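Workshop > Robots > Grippers

Two hands, one toaster: a month with the Codik fingers

August, by Graciela Navarrete

I have been wanting to write this one up for weeks, and I kept putting it off so I could try one more thing.

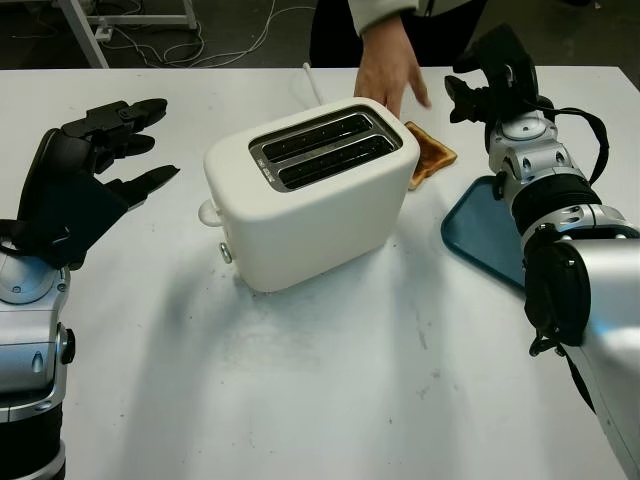 So, the question I started with was whether a hand with proper fingers is worth the bother when a plain two-jaw gripper does most jobs perfectly well. I've had a pair of Tromer parallel grippers on my arms for ages and I'm very fond of them. They open, they close, they've never once sulked. But I had a chance to get hold of a pair of Codik hands second-hand from Dotcombe, and I'm only human.

The test is toast. I like toast as a test because everybody knows what good looks like, and because a slice of toast is a truly awkward thing to pick up. It's flat, it's thin, the crust is stiff and the middle isn't, and if you squeeze it the way you'd squeeze a block of wood you get crumbs. Then it has to go into a slot that is only a bit wider than the bread, on edge, without the toaster sliding away from you. And then there's the lever!

Picking up first. With the Tromers I had to cheat. Two flat jaws can't get under a slice lying on a smooth table, so I ended up pushing it to the table edge with one arm and pinching it from the side with the other. It works, and it even looks rather clever the first few times, but if the push goes slightly wrong the toast is on the floor and you start again. The Codik hands can do something much closer to what I do myself, which is to hook a fingertip against the crust, tip the slice up and catch it as it lifts. When that comes off it is lovely to watch. I made a very silly noise the first time.

It doesn't always come off, mind you. I gave each pair 80 goes at the pick-up, same table, same loaf (well, same kind of loaf), and the fingers won, but by less than I'd hoped. Nearly all of their failures were the same failure: the fingertip skates over the crust because it's too smooth. I've since tried little sleeves cut from a rubber glove and they help a lot, though they roll up after a while and have to be tugged straight again.

Getting the slice into the slot was closer still. I expected the fingers to walk it. What I hadn't thought about is that a flat jaw holds a flat thing very squarely, so once a Tromer has the toast, you know exactly where the toast is. In the fingers it can lean a few degrees one way or the other, and a few degrees is enough to catch on the rim. I got round this by having the second hand steady the slice just before it goes in — slow, but it works nicely.

The lever goes to the Codiks, no contest. One finger out, press down, done, while the other hand rests on the toaster to keep it still. With the jaws closed, the Tromer can press too, but it kept slipping off the knob, and I never found an angle I trusted.

A word about control. I've been running both pairs from the same Maldonado controller, and changing over from jaws to fingers meant going from one number per gripper to 6 per hand. I thought this would be the end of me. In practice I made a handful of saved shapes (flat, hook, pinch, point) and let the controller blend between them, and I hardly touch the single joints any more. If you're about to do the same, do your shapes first and your movements afterwards. I did it the other way round and had to redo everything.

Cables are my one real grumble. Fingers want more wire than jaws do, and it all has to get past the wrist somehow. Leave too little slack and it tugs when the wrist turns; leave too much and it catches on things. I've settled on a loose loop and a habit of turning the wrist all the way each way before I start.

Money, as a few of you asked last time. I paid 800 for the used pair, and new ones were listed at 3,000, which I would not have paid for my own amusement. At the used price I'm delighted.

For now the Tromers are going back on the left arm and a Codik stays on the right, so I can try them as a mixed pair. Jaw holds, fingers fiddle. Buttering is next, and I've already bought the cheap spread.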